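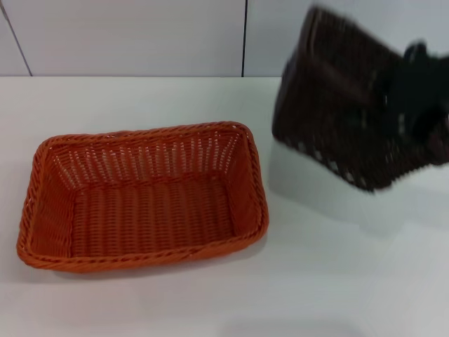
The Inventory of Room 274

The Office of Stores at Clurkau was dissolved on Thursday, May 19, 2022. Its final duty was to record the contents of Room 274, which the Urnik Annexe required by July.

The register listed more than 2000 articles. Most had gone to Gurura years earlier, under an order of which no copy was kept. Among the entries still open was number 1647: baskets, woven, for the receipt of petitions.

The orange basket was examined first. It was empty, and its braided rim was judged sound. The brown basket was entered on the line beneath. Under the rules, a basket for petitions could not be released until every petition placed in it had been answered. The register showed 5 outstanding.

The walls were accordingly inspected. At one place a narrow dark line ran between two pale surfaces, and the inspecting officer stood before it for most of the afternoon.

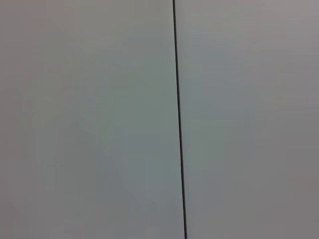

The line.

The report stated that paper might pass through such a line, if folded once. The Shakya Bureau replied that the baskets should remain where they were, and that the room should be kept lit.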